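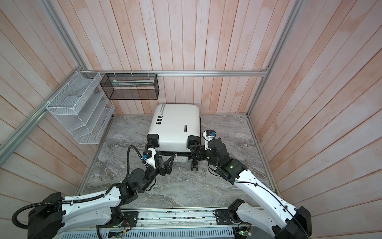

Can a two-armed robot cell be built in a shared workshop, without a lab to put it in?

A pair of arms on a common base, a bolted aluminum frame and a few square feet of floor are enough to get started, as long as the frame can be moved and the power can be cut from outside it.

3.2 The enclosure

We built the cell in the Brurnwood workshop, a members' space with a saw room at one end and sewing tables at the other. It took us 16 evenings, and a good many of those went into the enclosure. We had expected the arms to be the hard part! In practice the arms went onto the base early, and the walls, floor and hanging storage kept changing until the middle of April.

The frame is aluminum extrusion, cut on site and joined with corner brackets. Extrusion costs more than lumber, but it lets us slide a rail along, tighten two bolts and carry on, and we did that more often than any of us would like to admit. Behind the rails stand three walls of narrow pale pink boards with white streaks (Figure 3). The first walls were plain sheet material. We swapped them out because we wanted the background to look like part of somebody's home, and we liked the result so much that we have kept it for every session reported in Section 4.

The floor has a gray and white marble pattern with aluminum trim along the back and sides. It was chosen for the same reason as the walls, and it turned out to be a tougher test than we planned. The veins run in every direction, and our first edge detector followed them happily across the whole floor. Section 3.4 describes the filter we ended up with. We now think a busy floor is a fine thing to have from day one, and we would pick it again.

Storage hangs from the rails on small white zip ties. Zip ties are cheap, quick to fit and easy to cut, and a wire organizer held this way has a little give if an arm brushes against it. We tried hooks first and spent an entire evening picking baskets up off the floor. The wire mesh is useful in its own right – the wall shows through the gaps, which gives the vision code something properly awkward to deal with.

3.3 Arms, base and wiring

Both arms are mounted on one long metal base at the front of the cell. Our earliest layout had each arm on its own stand, and the distance between them crept by as much as 5 mm over a session. Putting them on a single base ended that problem in one stroke. Calibration, which had been a daily chore, is now done once after any change to the hardware and takes 30 minutes.

Each arm ends in a black two-fingered gripper and carries a small camera near the wrist. The cameras look along the fingers, so they see most at exactly the moment when a view from outside is most likely to be blocked. Cable routing around the wrist deserves more attention than it usually gets in papers of this kind. A cable that is too short stops the wrist, and one that is too long finds its way in front of the lens. We leave a generous loop and check it by hand through the full range of the joint before the motors are switched on.

The control boards and much of the wiring on the base are still exposed. For a build that is opened up so often this has been a real pleasure: a loose connector can be spotted and pushed home in seconds. A cover is planned, and the Pestico branch of the design files already includes a first drawing of one.

3.4 Large objects

Small items were handled from the start, and we were eager to try something bigger. Figure 3 shows a white hard-shell suitcase lying on its back in the middle of the floor, its wheels toward the arms and a gripper near each front corner. We enjoy this object a great deal. The shell is smooth and offers very little to pinch, so the planner has to look for features such as wheels, and the two arms have to agree on where they are.

The filter mentioned above was written with this case in mind. It drops any line that continues into the known floor region and keeps those that close on themselves. Black wheels against a pale floor survive it well. White shell against white veining is harder, and there we fall back on the wrist cameras – slower, but far steadier in our trials.

All control code runs under Flollari, our own small scheduler, which sends both arms their targets on the same tick. Version notes for the build are dated 2023-05-25, and the cut list, bracket drawings and wiring diagram are given in Appendix B.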